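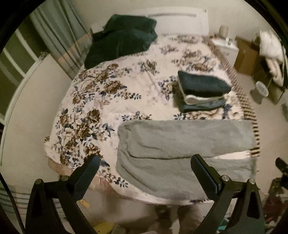

Florencia Sosa wrote to me that I should stop reading the dictionary before sleep, and that a person learns a language with the ears. She left this comment under my April post, and I have thought about it more than I expected.

I started with the dictionary because I was ashamed. In the bakery in Ulteden I asked for "a loaf of butter," and the lady repeated it to her colleague very kindly. That night I bought a paper notebook and wrote 18 words in it. Now there are 300, and many of them I have never said to anyone.
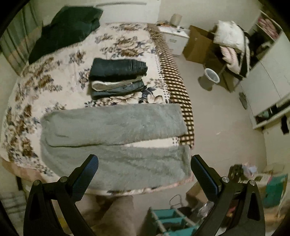
The problem with a list is that the words stay in the list. I know "reluctant" and "thorough," but when the phone rings I say "yes, yes, okay" and I hang up — then I remember the good word. My neighbor Maureen Horrocks lent me her radio, and for two weeks I listened to the local station while I cooked. At first I understood only the weather and the names of the roads. After that I began to hear how people say "I was going to" so fast that it becomes one word. It was not in my notebook.

So Florencia is partly right. I keep the notebook, but I write in it only what I have heard from a real mouth. Yesterday it was "might as well." I still do not know exactly when to use it, and if you can explain it to me, please write below.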